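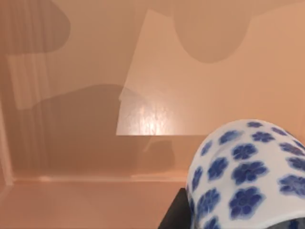
Blue floral pattern on white glaze.

Production Editor, Illustrated Books (part-time, fixed term)

Droltatura publishes large-format books on natural history, landscape and travel from its office in Ivthorpe. We are seeking a production editor for a fixed term beginning in February, with the option to extend.

The position covers the full production cycle of two titles: a survey of alpine plants and a regional guide to the Brarby wetlands. The wetlands guide draws on an archive of 1312 colour transparencies, of which 70 have been selected for full-page reproduction. Scanning is finished. Colour correction, captioning and page layout are not.

Duties
Check proofs against approved scans and record any colour variance.
Edit captions for accuracy, species naming and length.
Maintain the picture log, including permissions and credit lines.
Prepare files for the printer to the Haddad paper and ink specification.
Compile the index for the wetlands guide - a template is supplied.
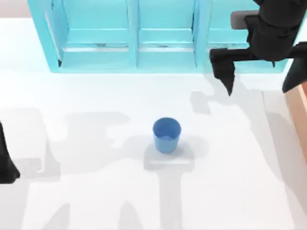
Light blue cabinet with three open compartments, white tabletop.

Requirements
At least three years in book production, with one or more illustrated titles completed.
Working knowledge of page layout software and colour-managed workflows.
Familiarity with Australian spelling and scientific names.
A diploma in publishing or design is useful but not required.

Conditions
Hours are 18 per week, worked over three days. One of these must be spent in the Ivthorpe office, where the proofing monitor and viewing booth are kept. Pay is 41 dollars an hour plus superannuation. Travel to Brarby for press checks is reimbursed at cost - expect two trips during the term.

How to apply
Send a CV, a cover letter of no more than one page and two sample spreads from a published book, stating which parts of the work were yours. PDF files only. Applications close at 5 pm on the last working day of November. Shortlisted applicants will complete a paid proofing test lasting two hours. Interviews are held in December, in person or by video.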